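Toy and Mark-Making Check — Randano Playroom
September 2018
Checked by: Mwende Bakilana
Area: tabletop toys and drawing things

1. Wheels and axles
Pull each wheel straight out, then turn it. Nothing should come away in the hand.
Result: pass. One axle on the Mendes lorry is stiff but sound. Left in use.

2. Small parts
Anything that fits wholly inside the test cylinder goes to the over-threes cupboard.
Result: action needed. Two loose brick studs found at the bottom of tub 18. Moved to the cupboard and the tub relabelled.

3. Built models
Brick trains and the like count as one toy while they hold together. Press each joint. If a section lifts off with one finger, take the whole model apart and store it as bricks.
Result: pass, with a comment. The train cars get rebuilt by the children most afternoons, so this line needs doing daily and should move to the opening sheet.

4. Edges and rims
Run a thumb along the rim of every drawing board, corners included. Look for splits and for tabs that have worked loose.
Result: pass. One Halo board has a chip on the back, filed smooth.

5. Marker pens
Cap on, cap fits tightly, barrel not cracked. Pens go back in the pot when the board goes away.
Result: action needed. Three dried out and binned. Order more — the pot is down to a handful.

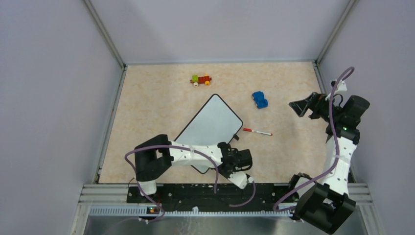
Mwende Bakilana asked whether the red caps could be swapped for the vented sort, as she had written the same thing on the December sheet and heard no more about it. Flotska sell a vented pen in boxes of 200, which is more than we would use in a year, but the other rooms may want to share.

6. Painted and coloured surfaces
Check for flaking on toy cars, mainly on the corners that hit the floor. Wipe with a damp white cloth and look for colour on it.
Result: pass. No colour on the cloth.

7. Cleaning
Hard plastic toys washed in warm soapy water and left to dry on the rack. Boards wiped both sides.
Result: part done. Form 113 filled in for the toys. Boards still to do.

Carried over to next check: boards wiped, pens ordered, item 3 moved to the opening sheet.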